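Progress report - Lesow desk clear-out and small items packing
To: Nermina Radonjić, Pirlow Fund
12 Apr 2024

Nermina - quick one as promised, sorry its late. Covers everything since the February payment. Sorting is going fine, boxes are the weak point (see further down). 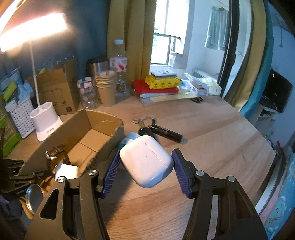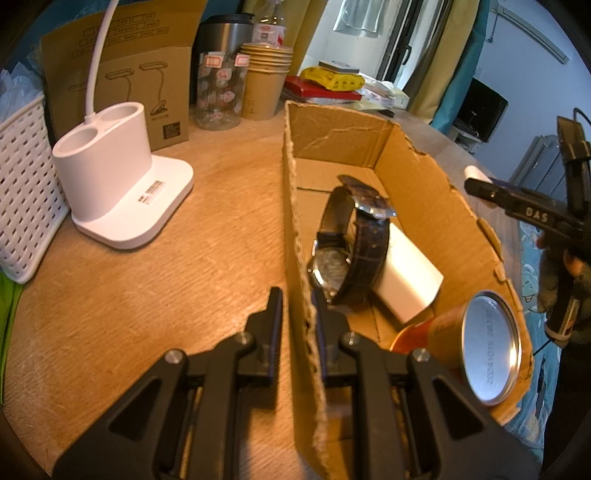 Open cardboard box on the wood-grain desk, both pictures. White earbud case in the first, desk lamp at the left of the second.

Where we are
Small items from the desks at Lesow now being sorted into boxes by desk, not by type as we first planned. Slower but people can find their own things again. 833 items logged so far. Keys, chargers, watches, earbuds and so on go on the list one line each. Pens and loose paper don't get logged, life is too short.

Prirnmont site - not started. Waiting on access, chased twice.

Boxes
We've been reusing old cardboard and some of it is in a poor state, torn along the top edges, won't close properly. OK for sorting on a desk, no good for stacking or the van. Spahić have quoted 300 for new ones with lids, delivered. Would like to go ahead, need your yes by email please.

Also need something softer for watches and anything with a face that scratches. At the moment they share a box with heavier stuff, tins included, and I don't like it. Tissue would do.

Lamps
Keeping the desk lamps out of the small boxes. Where the orginal lamp box has survived, lamp goes back in that. Otherwise they travel last.

Money
On budget apart from the boxes above. Van not booked yet so nothing spent there.

Next
- finish the last 6 desks at Lesow
- labels on every box, desk number and name
- date for Prirnmont
- unclaimed items list out to staff, 2 weeks to reply

Full item list to follow once its typed up. Receipts are in the shared folder under Pirlow.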